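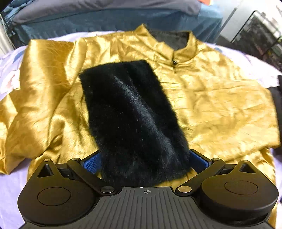

Gold satin jacket with a small stand-up collar, laid out on a lavender sheet.

Satin

Satin is a weave, and I put that first as most folks I meet think it's a fiber. You can make it from silk, polyester, nylon or acetate. What makes it satin is the way the threads float: one set passes over several of the other before dipping under, so you get long smooth stretches that bounce light back at you. The back usually looks dull.

Name and history

The word is generally traced to Zaitun, an old Arabic name for the Chinese port of Quanzhou. Silk satin came west through trade and stayed a rich person's cloth for centuries. Around here it showed up much later — the Kurach mill in Drorstead ran 94 looms at its peak and wove lining satin for coat makers in Pollden. I've walked the old weaving floor, and it's huge!

Types

Charmeuse is light and drapey. Duchess satin is stiff and heavy (think wedding gowns). Sateen uses a similar weave, often in cotton, and feels softer than it shines. My own favorite is crepe-back satin, because you can use either side.

Care

Check the label before anything else. I wash my polyester pieces cold, inside out, and iron them on low from the back. Silk I leave to the cleaners. Snags are the big problem, as those long floats catch on rings, zippers and cat claws. The MacDonald sample book in Drorstead has 821 swatches, and up to 20 of them are pulled — mostly the duchess ones.

Last updated Aug 11, 2023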